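Hametti Bench Arm with Wedside Two-Finger Gripper

Sold by Ident, Bench Automation
Ships in two cartons. Current stock ships in October.

Overview

The Hametti is a small electric arm for light, repeated handling on a bench or counter. It comes with the Wedside two-finger gripper, a wrist camera, and the Addo software for teaching and running tasks. It runs on ordinary wall power and needs no compressed air.

Most people who contact us about the Hametti want to know one of two things: whether it can take over a dull job in a small shop, or whether it can help around the house. For the shop, the answer is often yes, if the job is narrow and the parts are rigid. For the house, the answer today is mostly no. This page sets out where we draw the line so that you can decide before you order.

What it does well

Pick and place of solid parts. Blocks, caps, small boxes, machined blanks and molded pieces with two reasonably flat, parallel sides are the best fit. The parts may lie in slightly different spots each time. The wrist camera finds them and the arm adjusts its approach.

Sorting by color. Addo can tell parts apart by color under steady lighting. Plain parts on a plain surface give the best results. Keep the work surface a different color from the parts and avoid a high-gloss finish.

Loading and unloading fixtures. The arm can put a part in a nest, wait for a signal from your machine, and take it out again. Nests should have a lead-in chamfer. Without one, expect some parts to sit crooked.

Simple stacking. Two or three rigid parts can be stacked if their faces are square. We don't recommend taller stacks.

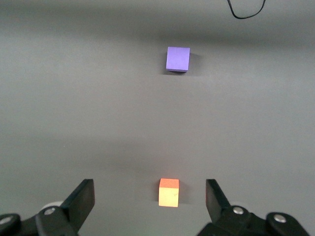 Wrist camera view, gripper open on either side of the near cube. The purple cube is farther up the table.

The wrist camera looks past the fingers toward the work, so the operator can check the approach before the gripper closes. In Addo the view can be shown live or saved with each cycle. Saved views are useful when a pick fails overnight and you want to know whether the part was turned, missing, or somewhere else on the table.

What it does with supervision

Wiping a flat counter. The arm can hold a sponge and follow a taught path. It doesn't judge whether the counter is clean, and it will wipe around an object only if you have taught it to.

Putting away hard toys and blocks. This works on a table with the items spread out. It doesn't work well on a carpet or in a pile. Items touching each other are often missed or picked two at a time.

Unloading plastic cups from a rack. It's possible with one type of cup in fixed positions. Mixed cups and glasses cause frequent stops.

What it does not do yet

Folding laundry. Cloth changes shape every time it's touched, and neither the gripper nor the software handles that reliably. In our own trials the arm folded a flat hand towel on a good day. It didn't manage shirts. We don't sell the Hametti for laundry and won't quote on it.

Cooking, or any work with knives, open flame or hot oil. These uses are excluded under the terms of sale.

Loading a dishwasher from a full sink. Wet, stacked, mixed and partly hidden dishes are beyond the current version.

Anything that requires moving between rooms. The Hametti is fixed to a bench.

Expected performance

In our shop test the Hametti ran a two-color block sorting job for 232 picks on a plain matte surface. It dropped or missed 13. Of those, 9 were recovered by the automatic retry, and the others needed a person to reset the part. Your results will depend on lighting, part shape and how carefully the task was taught.

A cycle in that job was slower than a person doing the same work by hand. Buyers who are happy with the arm tend to be the ones who need the job done at night, or who have one employee looking after several machines. If you have a person standing there anyway, the arm probably won't save you money.

Teaching a task

Tasks are taught by guiding the arm through the motion and marking the points where the gripper opens and closes. A basic pick and place takes roughly 90 minutes to set up the first time, including camera setup. After that, changes are quick. No programming is required for the tasks listed under "What it does well." Waiting on signals from other equipment takes a little wiring, and a guide is included.

Setup notes

Bolt or clamp the base to a rigid surface. Folding tables move too much.

Use fixed lighting. Windows are the most common cause of color errors, especially late in the afternoon.

Keep loose cables out of the arm's path and secure them before the first run.

Leave room on both sides of each part for the open fingers. Parts that are set edge to edge should be spread out before picking.

Run a new task at reduced speed until you've seen it complete several times without help.

In the box

Hametti arm with base plate
Wedside two-finger gripper, fitted
Wrist camera with cable
Control unit and power cord
Stop button on a lead
Addo license for one arm
Printed setup guide

Not included: bench, clamps, lighting, fixtures, computer.

Common questions

Can I buy it now and use it for housework later?
We'd advise against it. Software updates are included, but we make no promise that future versions will handle cloth or mixed dishes. Please buy it for a job it can do now.

Does it need a guard?
That depends on the part, the tool and where people stand. Carry out a risk assessment for your own setup before running it. The stop button must be within reach at all times.

Can I fit different fingers?
Yes. The finger pads are replaceable, and drawings are available on request for customers who want to make their own.

Can I send parts for testing?
Yes. Send a few samples along with a short description of the job. We'll run them and send back the saved camera views with a plain yes, no, or not without changes. There's no charge for the first test, and samples are returned with the report.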